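Winex Docket Terminal, Model 472
Court and custody record station for bail, remand and charge sheet entry
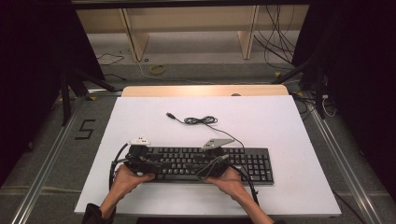

The Model 472 is supplied by Jindness to district courts, police records offices and legal aid desks that file first reports and bail orders electronically. It runs the Winex case register locally and synchronizes with the central docket when a connection is available. Entries made offline are queued and time-stamped at the point of entry.

Record handling
Each complaint is assigned a register number on first save. Later changes are stored as amendments, and the original text stays readable. Sections of law are picked from a statute table, which the site administrator can edit. Sealed filings require sign-in by 2 authorized users.

Bail and remand
Hearing dates, surety amounts and release conditions are held on one form. The station lists expiring remand orders 14 days ahead. Reminders go to the assigned clerk and the prosecutor's office.

Specifications
Operating temperature: 5 to 40 °C
Storage: mirrored, encrypted at rest
Network: wired Ethernet
Audit log: append only, export to CSV or PDF
Warranty: 2 years, parts and labor

Ordering
Units ship from the Grarnham depot. Statute tables must be submitted in the Lo import format before installation. Orders for November delivery require a signed site survey. Existing Winex licenses can be transferred.

Sales: Domenica Wieser
Installation and training: Serena Fiore

Page revised October 17, 2025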